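Evaluación de la mesa Skaronberg para salas de trabajo

La mesa Skaronberg, distribuida por Endik, se ha sometido a uso diario en dos salas de reuniones de Bucur. El tablero admite una carga declarada de 600 N.
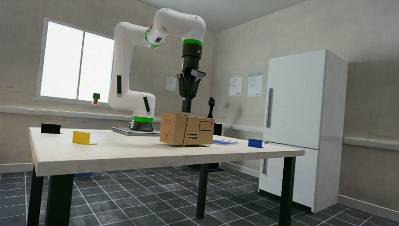
El montaje exige dos personas y 40 minutos. Las instrucciones son claras, salvo en la nivelación de las patas.

La superficie clara se limpia con facilidad y apenas produce reflejos. Se echa en falta un pasacables.

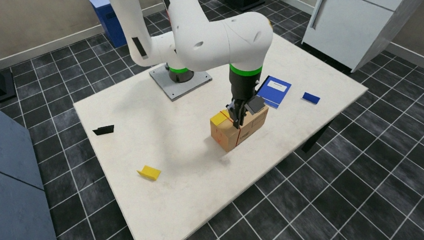

Asmaa Bouzid
Responsable de Equipamiento, Bucur

Se recomienda su adquisición para salas de uso compartido. El servicio posventa de Endik atendió la única incidencia dentro del plazo.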